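Rucksack Hotier Indar im Alltagstest: Notizbuch, Stifte, Kleinkram

Der Indar ist ein schwarzer Tagesrucksack ohne Sonderfunktionen. Geprüft wurde, wie er sich als Träger für Schreibzeug bewährt: ein Notizbuch mit graugrünem Einband, Marker, dazu wechselnd Netzteil, Trinkflasche und Brotdose. Das Testexemplar wurde regulär gekauft und über die gesamte Testdauer von einer Person benutzt.

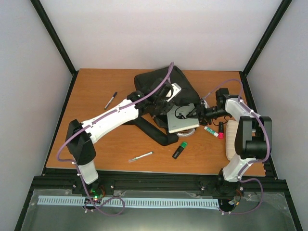 Plekside, 12. August 2022

Zunächst das Gewicht. Im Beiblatt stehen 700 Gramm, die Küchenwaage zeigt leer 800. Die Abweichung ist beim Tragen nicht spürbar, sollte bei einer Angabe ohne Toleranz aber nicht vorkommen. Die Wassersäule des Obermaterials gibt der Hersteller mit 2000 Millimetern an. Das wurde nicht nachgemessen. Nach einem Fußweg von zwanzig Minuten bei mäßigem Regen war das Papier im Hauptfach trocken, der Stoff an der Oberseite außen durchfeuchtet. Die Reißverschlüsse sind nicht abgedeckt und dürften bei längerem Regen die Schwachstelle sein.

Der Stoff ist schlicht und dunkel, die Nähte folgen der Außenkontur. Lose Fäden fanden sich nur an einer Stelle im Inneren des Hauptfachs, unterhalb des Futterstreifens. Sie wurden abgeschnitten, seither ist dort nichts nachgerutscht.

Das untere Frontfach ist der Teil, der im Alltag am häufigsten geöffnet wird. Der helle Zipper hebt sich gut vom Stoff ab und ist auch bei schlechtem Licht zu finden. Er läuft ohne Haken, solange das Fach nicht überfüllt ist. Mit Netzteil und Schlüsselbund zugleich spannt der Stoff, und die letzten Zentimeter gehen nur mit Nachdrücken. Marker liegen darin quer und rollen beim Gehen hörbar hin und her. Eine Stiftschlaufe fehlt. Wer mehr als zwei oder drei Stifte mitführt, braucht ein Mäppchen.

Das Notizbuch passt hochkant in das Hauptfach und bleibt dort stehen, wenn auf beiden Seiten etwas dagegenhält. Allein rutscht es nach unten und legt sich schräg. Eckenschäden am Einband traten während des Tests nicht auf. Ein getrenntes flaches Fach an der Rückenseite hätte das Problem gelöst und kaum Material gekostet - der ältere Gautam desselben Herstellers hatte eines.

Die Schultergurte sind gepolstert und geben unter Last wenig nach. Das schmale Gurtband zur Längenverstellung läuft leicht, fast zu leicht: Mit voller Flasche muss etwa jeden zweiten Tag nachgezogen werden. Das freie Ende ist lang und hat keinen Halter, es hängt beim Tragen seitlich herunter und bleibt gelegentlich an Stuhllehnen hängen. Ein Stück Klettband aus dem Baumarkt behebt das.

Zum Standverhalten: Der leere Rucksack kippt. Gefüllt steht er, sofern das Schwere unten liegt. Auf dem Tisch wird er besser flach abgelegt, mit der Front nach oben, dann ist das Frontfach mit einer Hand erreichbar und der Rest der Fläche bleibt zum Schreiben frei.
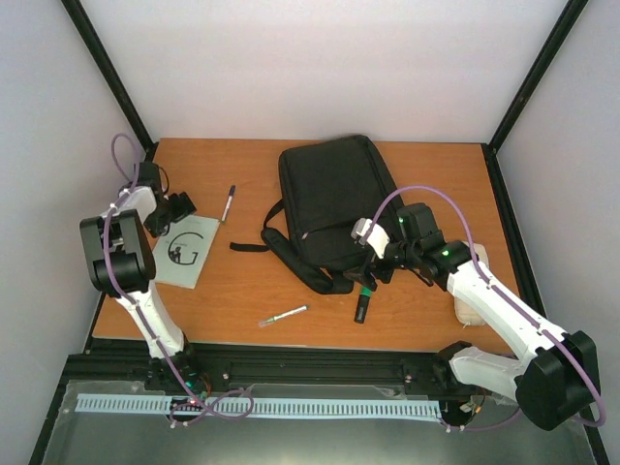 Markos Gavalas wendet ein, das lockere Gurtband sei eine Frage der Einfädelung. Bei seinem Indar habe es ab Werk falsch herum in der Schnalle gesessen. Nach dem Umfädeln halte die Einstellung auch mit vollem Hauptfach. Das Rollen der Stifte störe ihn dagegen ebenfalls, er stecke sie inzwischen mit dem Clip an den Rand des Notizbuchs.

Am Testexemplar wurde die Einfädelung daraufhin kontrolliert. Sie war korrekt. Eine Streuung in der Fertigung ist damit wahrscheinlich, lässt sich an zwei Stücken aber nicht belegen. Der Hinweis mit dem Clip funktioniert nur bei Stiften, die einen haben.

Pflege: feuchtes Tuch, keine Maschinenwäsche laut Etikett. Kreidestaub und Fusseln sieht man auf dem schwarzen Stoff sofort, Tinte so gut wie gar nicht. Im Frontfach hinterließ ein schlecht verschlossener Marker einen Fleck von der Größe einer Münze, der mit Spiritus blasser wurde und nicht ganz verschwand.

Bewertung: Verarbeitung gut, Tragekomfort gut, Innenaufteilung ausreichend. Als Ersatz für eine Aktentasche ungeeignet, für Notizbuch und Kleinteile mit zusätzlichem Mäppchen brauchbar. Die Gurtschnallen werden im November noch einmal geprüft.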